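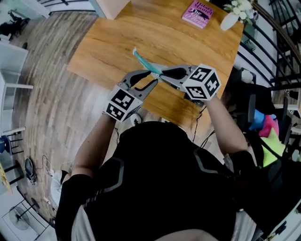
Hand-held grippers with cube markers on top, one of them holding a slender teal-blue object over a wooden table.

Wusness 5 corrects mipmap generation for sRGB textures

Version 5 of the Wusness rendering library is available for download. The main change is a new mipmap generator that averages texels in linear space before encoding the result back to sRGB. Earlier versions averaged the encoded values, so fine patterns of light and dark became too dark as they moved away from the camera. The release also changes the default texture format for several loader functions, and existing projects will need some edits before they build.

Wusness is a small C++ library that sits on top of Vulkan and is used mostly by people writing their own engines and viewers. It is developed at Gellham Graphics, which also sells the Modamell scene editor. The library has been free to use since its first release and the licence has not changed in this version.

What was wrong

The fault was first noted in a report describing a gravel path that turned several shades darker at a fixed distance from the camera. The reporter had assumed a lighting error and spent some time looking at shadow bias and the ambient term. With lighting switched off, the darkening was still there. With mipmaps switched off, it went away and was replaced by heavy shimmer.

The old generator worked by copying each level into the next with a filtered blit. On an image with an sRGB format, the driver decodes the source and encodes the result, and the average should come out right. Wusness, however, created its images with a plain UNORM format and attached an sRGB view only at the sampling stage. The blit therefore saw the stored bytes as plain numbers. A checkerboard of pure black and pure white gave a mid level of 128 in the stored data, which decodes to a linear value well under one half. The correct stored value is 188.

Textures with little contrast between neighbouring texels showed almost no error, and that is likely why the fault went unreported for so long. Normal maps, roughness maps and other linear data were never affected, as they have no encoding to get wrong.

How the new generator works

Mip levels are now built by a compute shader. Each workgroup reads a square tile from the top level, decodes it where needed, and reduces it in shared memory until a single texel is left. Smaller levels are handled in a second dispatch. The old path needed one blit and one pair of barriers per level, while the new one needs 2 dispatches for any texture up to 4096 texels on a side. Larger textures take a third.

Storage images with an sRGB format are not supported on much of the hardware the library targets. The shader gets round this by writing through a UNORM view and doing the encoding itself. It uses the full piecewise curve, with the linear section near black. An early build used a simple power of 2.2, but this gave visible banding in dark textures and was dropped before release.

Odd sizes are treated properly for the first time. When a level has an odd width or height, the old blit blended texels with uneven weights that depended on the driver. The shader uses a three-texel footprint along the odd axis, with weights worked out from the exact area covered. Output should now match between drivers to within one step per channel.

Alpha is averaged without any decoding, as before. There is a new flag, off by default, that multiplies colour by alpha before the reduction and divides it out again afterwards. It is meant for foliage and similar cut-out textures, where the colour stored under fully transparent texels tends to bleed in as a dark or bright fringe. Textures that are already premultiplied should leave the flag off.

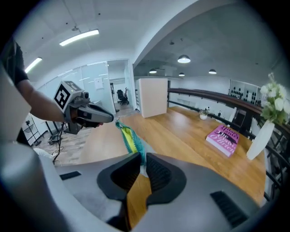 Block-compressed textures are not touched by any of this. The library has never generated levels for them at run time and still does not. They must arrive with a full chain already in the file, and the loader will now log a warning when it finds only the top level. In version 4 it said nothing and sampled the single level at all distances.

Changes for existing projects

The function for loading a texture from memory used to guess the colour space from the number of channels. Three or four channels meant sRGB and anything less meant linear. The guess was wrong for normal maps, and most projects already carried a workaround. The colour space is now a required argument with no default. Code that leaves it out will fail to compile.

Images intended for generated mipmaps must be created with storage usage and with the mutable format flag. The library's own helper does this automatically. Projects that allocate images themselves and pass the handle in will get a validation error if either flag is missing. The release notes also point out that the mutable format flag can turn off colour compression on some older cards. The cost can be limited by supplying the list of view formats at creation, and the helper does so where the extension is present.

Samplers have changed in one respect. The maximum level of detail was previously set to the number of levels minus one. It is now left unclamped, and the image view alone decides how many levels can be reached. Projects that relied on a shared sampler to hold back the lowest levels, for example to stop tiles in an atlas running into each other, should set the limit by hand.

The function that regenerated mipmaps for a render target each frame has been renamed and now takes a command buffer. Its older form submitted its own work and waited for the queue to go idle. A wrapper with the old name is still present, marked as deprecated, and will be taken out in the next major version.

Speed and memory

Figures given with the release come from the Esfahani test scene, an indoor market hall with 310 textures, most of them 2048 texels square. Generating every chain at load time took 112 milliseconds with the new shader on the developers' own test machine. No figure is given for the previous version on the same scene, and the notes say only that it was slower. Readers who depend on load times should measure on their own hardware – drivers differ widely in how they schedule a long run of blits, and a project with few textures may see no change at all.

Peak memory during loading is slightly higher. The shader needs a separate view for each level it writes, plus a small counter buffer, and these are held until the upload batch has finished. On integrated graphics with a low limit on descriptor counts, the loader splits the work into smaller batches.

Use on a compute-only queue is supported. The blit path always needed a graphics queue, and applications that streamed textures in the background had to hand each image over for the mipmap step and take it back afterwards. With the new path, the only ownership transfer left is the final one to the graphics queue. The streaming sample has been rewritten to show this, and its barrier code is a good deal shorter than it was.

Known problems

One fault is listed as open. On certain mobile drivers, the last level of a non-square texture may contain stale data when the width is more than eight times the height. The suspected cause is a missing availability operation between the two dispatches. Setting the conservative barrier option works round it at a small cost. A fix is planned for a point release in May.

Cube maps are filtered one face at a time, with no account taken of neighbouring faces. Seams can show up at low levels on rough reflective surfaces. This is the same behaviour as in earlier versions. Anyone using cube maps for image-based lighting will normally be running a separate prefiltering pass in any case, and that pass replaces all levels below the first.

Three-dimensional textures still go through the old blit path. They are rarely stored as sRGB, and the notes do not say when they will be moved across.

Appearance of existing scenes

Corrected mipmaps will change how finished scenes look. Distant surfaces with strong fine detail, such as gravel, grates, brickwork with pale mortar and printed text, will be brighter than before. Some artists will have raised the brightness of these textures to make up for the old fault, and such textures may now look washed out at a distance. The developers suggest comparing screenshots with lighting disabled before adjusting any materials.

A build option restores the old averaging for projects that cannot be changed at this stage. It applies to the whole library and cannot be set for single textures. Projects that keep reference images for automated testing will need to make new ones, unless they build with the option on.

The Modamell editor will move to Wusness 5 in its next update. Scene files saved by the current editor already record a colour space for each texture, so they will load without conversion. Files from before that field was added will open with a prompt asking for the colour space of each texture that lacks one, and the answer is written back when the scene is next saved.

Source code, release notes and prebuilt binaries for Windows and Linux are on the project's download page. Building from source needs a compiler with C++20 support and a Vulkan 1.2 SDK. The compute shader is supplied both as GLSL and as compiled SPIR-V, so a shader compiler is needed only by those who want to change it.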